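We use cookies to remember your login and to keep the forum running. By continuing to browse you agree to our cookie policy. Accept / Manage settings

Moving a sourdough starter interstate - dry it or chance it?

magpie_lane wrote:
Hello all, long-time reader and only an occasional poster, so be gentle with me. We're moving to Estville in April (my husband's work, and I've made my peace with it) and the thing keeping me awake isn't the piano or the cat, it's the jar on my kitchen bench. I've had my starter going since my youngest was in kindy and I'd be heartbroken to lose it. The drive is two days with a motel in the middle. Do I dry some and post it to myself, or feed it up stiff and put it in the esky with the cheese? My sister says I'm being ridiculous and flour is flour, but she buys her bread sliced, so I don't take her word on it.

crustyoldcol wrote:
Your sister's half right, love. Once you're feeding it Estville flour with Estville water it'll slowly turn into an Estville starter anyway. But I understand the feeling, I've got a jar myself that came from a neighbour who's no longer with us and I wouldn't swap it for the world. Esky, every time. Make it stiff, like a firm bread dough, about half the water you'd normally use, and leave the lid a bit loose. I took mine to the coast and back over Christmas and it came home livelier than I did.

Guver wrote:
Dry it, please, please dry it. I did the esky thing when we moved and the jar tipped over on a roundabout. I was scraping starter out of the seat-belt buckle for a month and it sets like tile grout. Spread it thin on baking paper, leave it on top of the fridge until it snaps, then crumble it into an envelope. It weighs nothing and it'll keep for ages in the cupboard.

crustyoldcol wrote:
With respect, Guver, that's an argument for a better lid. I've tried to bring dried starter back twice and both times I had a week of sad grey paste that smelt like nail polish. Some of the flavour never came back, to my mind.

Guver wrote:
Did you use warm water? Did you give it rye? I've brought mine back three times and by day 5 it was pushing the lid up. I don't think the flavour changed one bit, and my father-in-law, who complains about everything, didn't complain.

xiao_bakes wrote:
Can I gently suggest you're both right? I'd do both. Dry a good batch now while you've got time and the weather's on your side, and take the live jar as well. Then if one goes wrong you've still got the other, and you can give the spare flakes to your new neighbours, a lovely way to meet people. I use a Borico jar with the clip lid and take the rubber ring off for travelling, so the gas can get out but the starter can't.

To answer the quantity question before it comes up: 99 grams of wet starter dried down for me to a little pile that fit in a birthday card envelope, with plenty for sharing.

magpie_lane wrote:
Oh you are all kind, thank you! I love the neighbour idea. I dried a tester over the weekend and it's gone lovely and brittle. One question though, does the paper need to be baking paper? I've only got greaseproof in the drawer and the first sheet stuck terribly, I ended up eating bits of paper, I think.

crustyoldcol wrote:
Baking paper, yes. Greaseproof hasn't got the coating and you'll never get it off. On that much Guver and I can shake hands.

aigars_b wrote:
Good morning everyone. I come down on the drying side, though I'll admit I'm biased as I run our little swap by post and live jars don't go through a letterbox! We've now sent out 297 envelopes, and nearly all the people who wrote back got theirs bubbling again. When one has been slow, it was usually a cold kitchen. Put it in the oven with only the light on, and hang a note on the door so it doesn't get preheated (ask me how I know).

My usual bit of a letter for the swap people is below, so those of you who don't get the email can read it too. 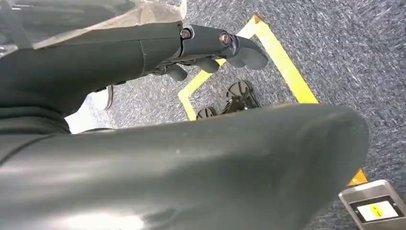
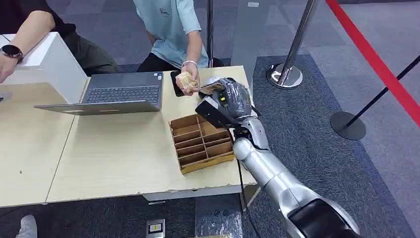 Estville, 3/3/23

Dear swappers,

What a busy summer it's been. The rye flakes are all gone for now, but there's plenty of the white and a small amount of wholemeal, and I'll have more rye once the nights cool down. If you'd like some, send a stamped envelope with your name printed clearly, and pop in a line about what you like to bake, as I do enjoy reading them. Please don't send cash.

To wake your flakes, crush a tablespoon into lukewarm water, wait until it's soft, then stir in flour until it looks like thick pancake batter. Feed it once a day and don't be discouraged if it goes quiet in the middle - mine always sulks on the third day.

Happy baking,
Aigars Butkienė

magpie_lane wrote:
Aigars, you're in Estville?! Well, that's settled it, I'll be bringing you a jar of mine in person. Live one, sorry Guver.

Guver wrote:
Mind the roundabouts.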